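Perkovton Shared House
Kitchen meeting, November

Present: Agnes Bråten (chair), Edgardo Malabanan, Ingegerd Eklund, Sheldon Tremblay (minutes)
Apologies: Tormod Myklebust

Started at 7:10 p.m.

1. Last minutes
Agreed. Sheldon to correct the spelling of Merance in item 4.

2. Dish rack and drying
Ingegerd reported that plates are being left in the rack overnight and stacked on top of each other by breakfast. Edgardo said the evening group often finishes late and there is no time to dry. After discussion it was agreed that plates go in the rack upright, one to a slot, and that whoever cooks next puts them away. Pans are to be dried by hand and not put in the rack at all.

The black plastic rack stays on the gray table by the white wall. Agnes asked if it could go back beside the sink. Edgardo and Sheldon were against, as the counter is needed for chopping. Left as is, to be looked at again in spring.

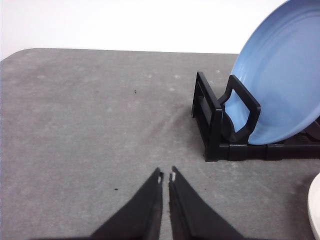 Ingegerd asked for more dish towels. Agreed to buy 3 from Madden, up to a limit of 80 kroner each. Edgardo will pick them up and give Sheldon the receipt.

3. Cupboards
The 2 lower cupboards will be emptied before the next meeting. Chipped plates to be thrown out. Anyone missing a bowl should check with the Kvam house first.

4. Kitchen fund
Balance is about 3,000 kroner. No questions.

5. Any other business
Tormod sent a note asking that the window be shut at night. Agreed.

Closed 7:50 p.m.

Actions
Edgardo: towels
Ingegerd: label for the rack
Agnes, Sheldon: lower cupboards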